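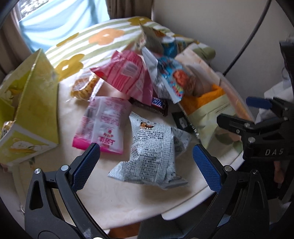
Snack drive for night crews passes 2,325 packages

By Gintarė Ozoliņš
12 Sep 2008

BILTPORT - A snack drive that began with one table at the Krūmiņa community hall has now collected 2,325 packages for people who work overnight in town, organizers said this week.

The drive takes sealed, single-serving food and sorts it into paper bags, which go to the night desk at the hospital, the bus garage and the two fire stations. Each bag is meant to get one crew through one shift.

Donations have run well past the granola bars and crackers that were on the first list. Chocolate bars are still the most common item, Snickers among them, but the tables at the hall also get cookies in clear wrappers, foil packets with cartoon characters on them and snacks with Chinese labels.

"We asked for anything sealed and in date, and people took us at our word," said Ruan Nkosi, who runs the drive. "The crews like it better when they don't know what's in the bag."

Items with labels in other languages are set aside until someone who reads the language can check them for nuts, milk and shellfish. Nkosi said the drive has readers for Chinese, Polish and Spanish and could use one for Korean. Food that can't be checked goes back to the donor.

The hall lends the room at no charge on sorting nights. Hurnico, a grocery store on the east side of town, has been giving paper bags since March and keeps a drop-off bin by its front doors. The bin is emptied twice a week.

Sorting takes most of an evening. Packages are tipped out onto the tables, dates are read, and anything crushed or opened is thrown away. Chips and other light items go in last so they don't get flattened - a rule that was added after the bus garage sent back a bag of crumbs with a polite note.

The last round filled 35 bags. Nkosi wants to reach 40 for the next one, which would let the drive add the water treatment plant on Altilent Road. Four people work there overnight, and the nearest store closes at nine.

Sugar-free snacks are in short supply, he said, along with anything salty that isn't potato chips. Homemade food can't be accepted, and neither can drinks in glass bottles.

Donations can be left at the Hurnico bin during store hours or brought to the hall on sorting nights, when the side door is open from six. Larger boxes should go to the hall, as the bin opening is narrow.

Contact the newsroom | Copyright 2008 | Back to top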